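From: Priya Alcantara
To: Sketham Home Sorting list
Date: 2022-09-10
Subject: Re: Where do you start with a bedroom?

Wanda Tillman wrote:

> Hello all, I've been reading quietly since July and finally need some help.
> Our back bedroom has become the place where things go when they haven't
> got a place. I go in, pick up one thing, carry it to another room, find
> something to do in there and don't come back. Do you begin with the
> wardrobe, the floor or the bed? And what do you do with the little odds
> and ends? I've got a whole Saturday to give it and no plan at all.
>
> Also, does anyone else find that a patterned sheet hides things? I lost
> a thermometer on mine for two days.
>
> Wanda T.

Hi Wanda, and welcome out of the shadows!

Start with the bed, every time. I know Rosalind swears by the wardrobe (we've had this out on the list before, she has her reasons and a much bigger house) but if I open the wardrobe first I've got two messes by eleven o'clock and nowhere to sit. The bed is the biggest flat thing in the room, so clear it and you've got a worktop.

As for patterned sheets, oh yes. Ours is all pink blossom trees with lavender round the bottom, and I love it, but a sock can vanish on it quite happily. What I do now is go over it once just for the small pale stuff: tissues, labels, cotton wool, receipts. White things are the worst on a whitish sheet, you think they're part of the pattern.

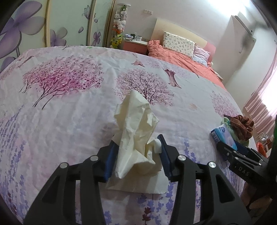 A tissue held above the blossom trees, with the coral bedding over on the far side.

You asked for a plan, so here's how I do it. Four lots, and I set the kitchen timer for 14 minutes each. That comes to almost 60 all told, and then I have a proper sit down before I do anything else.

1. Rubbish only

Tissues, packaging, dead pens. Take the bin INTO the room with you. This is the cure for your wandering off, I promise, it was exactly my trouble too. Don't read anything. If it's a letter, it isn't rubbish yet, so put it by the pillow and carry on.

2. Big floppy things and awkward things

Next up is anything that won't stack. For me that's dressing gowns, the spare blanket and the black spiky mat, which catches on every bit of knitwear I own if I let it. Lift it clear of the covers, don't drag it! I pulled a lovely long thread out of a cardigan that way and Mei Wojcik had to rescue it for me with a crochet hook. The mat lives flat on the wardrobe floor now, points down on a bit of old towel. Ours are sliding doors, frosted glass with big purple flowers on, so it does at least disappear once they're shut.

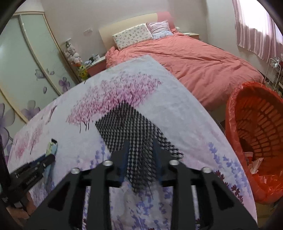 3. Things with leads, lids or batteries

Chargers, hand cream, torches, all that. Put them in one line along the edge of the bed and you'll soon see what belongs together. I used to have a smart set of Nirton drawer dividers for this and gave them to my sister, a shoebox lid does just as well. Your thermometer would have turned up at this stage, I reckon.

4. Clothes

Last, and only what's on the bed or the floor. Leave the hanging things for another day or you'll be there until Sunday night trying on trousers. Fold on the bare bed, then straight in.

If there's anything left after that, it goes in a bag by the door and I give it a week. Wanda Thibodeaux takes good bedding and towels for the Plisau sale, by the way, but she'd like them washed and in pairs where there is a pair. Drop me a line off list if you want her number.

Oh, and somebody asked last time what my pale pink on the bedroom wall was. I've looked in the shed and the tin has rusted right over the label, sorry. It goes nicely with the cream headboard, that's all I can tell you!

Let us know how your Saturday goes. And did the thermometer still work?

Priya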